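Giving Up the Storage Unit

I signed the papers in July to close out the storage unit on Herrera Road.

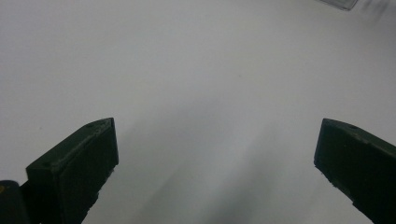

I had rented it for 16 months. The plan at first was to keep it through one winter while I moved from the house to the apartment. The rate went up twice, and by the end I had paid more than 3,000 dollars to store things I had mostly stopped thinking about.

What got me moving was the renewal notice. I read it at the kitchen counter and tried to write down what was in the unit. I got as far as the bookcase, the bike, my aunt's dishes and "boxes." There were 46 boxes. I had labeled maybe half of them, and several of the labels said "misc."

I went over after work, usually by 6:00 p.m., and took home as much as fit in the back seat. I went through it on the living room floor that same night. Anything I didn't finish stayed in the way until I did, and after tripping over a crate of extension cords twice I got faster.

Paper took the longest. I had bank statements from an account I closed years ago and the manual for a dishwasher that belongs to the people who bought my house. I mailed them the manual. The statements went to the shredding place next to the Zaminano bakery, where they charge by the pound and let you watch.

The dishes were harder. Eulalia Rivadeneira lived next door to my aunt for most of her life, so I called and asked if she wanted any of them. She took the serving bowls and the gravy boat and told me the gravy boat had been hers to begin with. She had lent it out for a Thanksgiving and never asked for it back. I kept four plates and use them every day. The rest went to the church sale in Bovia.

The bike went to a kid down the hall. The bookcase I sold to a man who drove in from Susitz with a trailer much too big for it.

I did make one mistake. I gave away a box of winter clothes without opening it because I was sure I knew what was inside. My good gloves were in there, and so was the scarf my sister made. I went back to the thrift store the next morning and found the scarf on a rack for two dollars. The gloves were gone.

When the unit was finally clear I swept it, took my padlock off the door and turned in the gate card. The woman at the desk asked if I wanted to be on the list for a smaller one at a discount. I said no thank you.

I still have two boxes of photographs to sort. They're in the hall closet, and my sister is coming in the fall to help me put names on the backs.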